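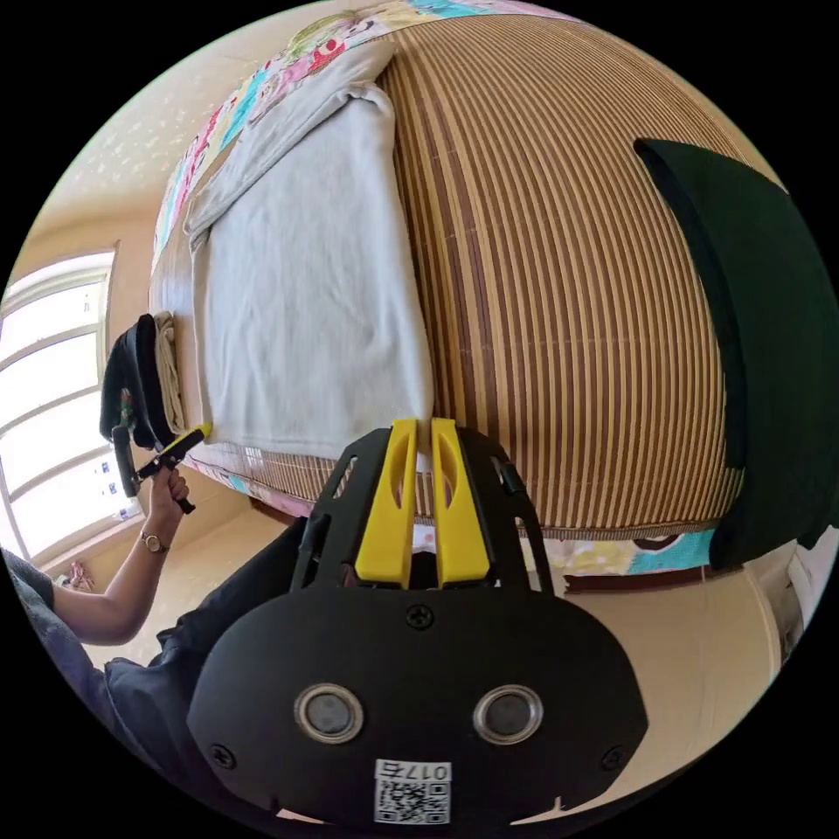 Nele Reuter, work diary
March 20, 2025

Blanket work again, in the bedroom at Mosturberg. Fold, lay flat, pick up by the edge, fold again. We lost most of the day to the slipping finger sensor, so I am writing down what we know before I forget the order of it.

First sign was at Ikden last night. Dirk Kohlhase ran the new policy on the two-arm bench and the left arm went to the blanket, stopped just above it and closed hard on nothing. Then it lifted and carried on with the fold as if it had cloth in its fingers. He ran it again with the same result. On the next run it did take hold, but it kept squeezing after the fingers had met and the motor got hot enough that he could smell it. He pressed the stop. No one was near the arm. He called me at breakfast and asked if we had changed anything in how we pick up. We had not.

I pulled the recordings and looked at the finger opening for both grippers. On 0175 the trace goes down to zero when the fingers touch and comes back to the same open value every time. On the other one the open value creeps. At the start of a session it is fine, and by the end the file says the fingers are nearly half shut when the video shows them wide open. So the policy learned that half shut is open, at least some of the time, and the rest follows.

Erdal Dursun took the housing off at the kitchen table. The small gear on the sensor shaft is held with one set screw and the screw was loose. You can turn the gear by hand and the shaft stays where it is. Every hard pinch moves it a little. Blankets are bad for this, since you have to pinch hard to get the folded edge up off the mat. With the cups last month we hardly squeezed at all.

He tightened it and put a drop of thread lock on. We waited for that to set and had lunch. Then 3 sessions in a row on the gray blanket with a zero check before and after each one. No creep. He wants the gear swapped anyway and I agree. Femeck has the part in stock but it won't ship until tomorrow, and Edeltraud Görtz has to sign for it.

Now the bad part. The blanket set stands at 977 takes. Poonam Rana went through it this afternoon with a script that compares the open value at the first and last frame, and some 600 are clean. The rest are off by more than we can accept. She thinks a good share can be saved by measuring the opening from the video, using the gap between the yellow fingertips. I think so too for the ones where the fingers stay in view. Where the cloth covers the tips there is nothing to measure, and with a blanket that is a lot of the time. Those will have to be done over.

I should have caught it. The startup check only tests that the sensor answers. It does not ask anyone to close the fingers and open them again. I wrote that check in a hurry when we moved over from the Hinrichs grippers, which had the gear pressed on, and I never went back to it. Changed it tonight. It now wants one full close and open before each session and refuses to record if the value does not come back.

Also asked Dirk to put a time limit on grip current on the bench arms. A wrong reading should not be able to cook a motor. He said he had it on his list already.

Start at 8 tomorrow. Same room, same blanket, then the quilt if there is time. Bring the small hex keys, Erdal's are rounded off. Call Edeltraud about the part.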